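Wrapped hard candy stuck together in the jar – how do I store it? 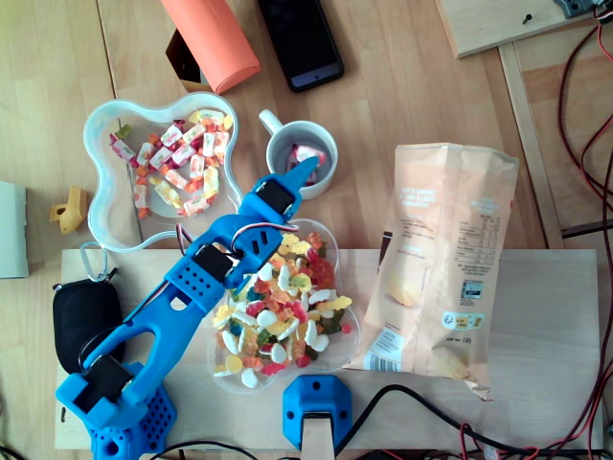

White mug with a wrapped candy in it, clear flower-shaped bowl to the left.

Posted by Tülin Dursun, October 2018
Filed under: Pantry and food storage

I keep wrapped candy in the front office where I work and also at home, mostly hard candy with some soft chews mixed in. Over the summer a lot of it went bad on me. By bad I mean the hard ones got sticky, the wrappers glued themselves on, and you had to pick off bits of paper with a fingernail before you could eat one. The chews went the other way and turned hard enough that a coworker was worried about a filling.

I buy it in the big bags because it is cheaper. The last order was 300 pieces. I put out a bowl at a time and leave the rest in the original bag with a clip on it, on top of the refrigerator at home. At work the spare bag is in a desk drawer.

What I want to know:

Is there a way to store the bulk of it so it lasts until March or so? Does it help to put it in the refrigerator or the freezer? Can the sticky ones be saved, or should I throw them out? And is it a mistake to keep the chews and the hard candy together?

I have a Sestico canister with a rubber seal that I use for flour and could empty out. I would prefer not to buy anything else, but I will if it makes a real difference. The house has no air conditioning and we are near the lake, so it gets damp.

Thanks in advance.

Eilidh Cowie
Member, Pantry and food storage

Your trouble is moisture, and the top of the refrigerator is making it worse. Warm air comes off the back of the unit and collects up there. Sugar candy that is warm and in damp air will pull water onto its surface, and that is the stickiness you are feeling. A bag clip does very little. The twist wrappers do very little either, as the ends are open.

Use the canister. Wash out the flour, then let it dry overnight with the lid off. If you put candy into a canister that still has a film of water in it you have sealed the problem inside. Check the rubber ring for flour dust too – run a dry cloth around the groove. Then put it in a low cupboard away from the stove and the dishwasher.

Yes, keep the two kinds apart. Chews have more water in them than hard candy does. Shut them up together and the water moves from one to the other, so you get sticky hard candy and stiff chews, which sounds like what you have. Two containers, or one container and one zip bag with the air pressed out. Keep mints apart from both or everything will taste of mint by Thanksgiving.

The refrigerator is a poor choice for hard candy. It is fine while it is in there, but every time you take the container out and open it, the room air condenses on the cold pieces. The freezer has the same fault. If you do freeze chews, freeze them in small bags and let a bag come all the way up to room temperature before you open it. I have done that with saltwater taffy and it came out fine.

I would also put a drying packet in with the hard candy. The food-safe kind, and not in with the chews, which will only dry out faster. The ones that come in shoe boxes are not meant for food. I have used the Drutar ones that you dry out in a low oven and use again. They cost more than throwaway packets and I have had the same 5 going for a long while.

As for the bowl, put out less. An open bowl in a damp room is good for a week or so in summer and a good deal longer once the heat is on. Fill it halfway and top it up when it gets low, and tip the old ones out first so they end up on top. I did not do this for years and there was always a bottom layer that had been there since some earlier holiday.

For the sticky ones, if the wrapper comes off clean they are safe to eat, just not very nice. If the paper is stuck I would not put them out for other people. You can unwrap them, rinse off the paper bits under cold water, pat dry, and roll them in powdered sugar, but that is a lot of work for cheap candy. I have melted butterscotch ones down to pour over popcorn, which was worth doing.

hepburn_hill
New member

just buy less at a time. 300 is a lot of candy for one office. also ants

R. Pell
Member, Cleaning and laundry

Agree with most of what Eilidh wrote. A couple of things to add from running a reception desk.

Glass jars with a ground glass lid look like they seal and they do not. Ours was a Hepburn jar, a nice heavy one, and candy went soft in it as fast as it did in a dish. If the lid lifts off with no pull at all, treat it as an open bowl.

Check the bag for a best-by date before you decide how long to keep it. Plain hard candy keeps for a year or more if it is dry. Anything with a soft center, nuts or chocolate is a different matter and I would not plan on keeping those until spring in a house with no air conditioning.

For washing sticky bowls and jars, soak in warm water with no soap for ten minutes first. The sugar dissolves by itself. Scrubbing it dry will scratch plastic, and then the scratches hold the sugar.

The desk drawer is probably all right if it is not next to a radiator. I would still move the candy out of the store bag.

Tülin Dursun

Thank you both. I moved the canister to the cupboard under the counter and split the chews out into an Ukano box that had crackers in it. It still smells a little of crackers, so I may wash it again. Will look for the drying packets this weekend.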